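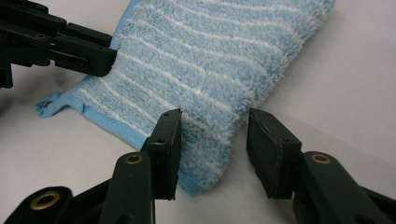

Figure 1. A striped microfiber cloth on the white tabletop, with one gripper holding it near the corner tab.

Can a Two-Gripper Setup Fold the Wash? Project Report
Widad Chidiac, Lama Haddadin, Dalal Hourani
Project advisor: Ghassan Sabbagh
Submitted 23 June 2022

1. Question

Our project asked whether a machine can take over one small part of the work at a laundry. We picked folding cleaning cloths. Birent, a laundry that serves offices and small hotels, let us watch its folding table in December and ask the staff how they work. The cloths come out of the dryer in a heap. A person picks one up, finds two corners, shakes it, folds it twice and puts it on a stack. The staff talk to each other while they do it and hardly look down.

We wanted to know which of those steps a pair of grippers can do with what is available to a student group, and which steps still need a person.

2. Method

We recorded people doing the task with hand-held grippers, so that the motions would be ones a machine with the same fingers could repeat. Three of us and Nadine Hourani took turns. In total we recorded 1,275 folds. A model was trained on these recordings and then run on two arms in the lab.

Each trial began with a single cloth on the table. We left out picking one cloth from a heap, which we tried early and gave up on. The grippers took two or three cloths at a time and we had no good way to separate them.

A trial counted as a success if the cloth ended up folded in quarters with no corner sticking out by more than the width of a finger. Widad and Lama scored the trials separately and talked over the ones where they disagreed.

3. Results

We ran 106 trials. Thin cotton cloths were the easiest. The arms usually found a corner on the first try, and most failures came at the second fold, when the stack of layers slid.

Microfiber cloths with a long pile were much harder. The fibers hide the edge, so from above it is not clear where the cloth stops. The sewn binding helped when it was showing. A folded tab at the corner helped more, and the model learned to go for it. When the tab was underneath, the gripper often closed on fibers only and came away with nothing.

We had expected the stripes on some cloths to be a problem. They made no difference that we could find.

Speed was poor. The fastest good fold took 8 times as long as the same fold done by Nadine, who had no special training – she had only watched the staff at Birent.

4. Discussion

Folding a single flat cloth can be done by machine now, if the cloth is thin and someone sets it out first. At a laundry that is not much help. The setting out is most of the job, and a person who has already picked up the cloth may as well fold it.

The manager at Birent was more interested in whether the arms could sort cloths by type. We did not test this. Dalal thinks it would be an easier task than folding, and Ghassan Sabbagh has suggested it for next year's group.

5. Limits

All trials used the same table and the same lamps. None of the cloths were stained or torn, and at Birent many are. We also changed the fingertip pads partway through the trials, after the first set wore smooth, and did not go back and repeat the earlier runs. The scores before and after the change are listed separately in the appendix.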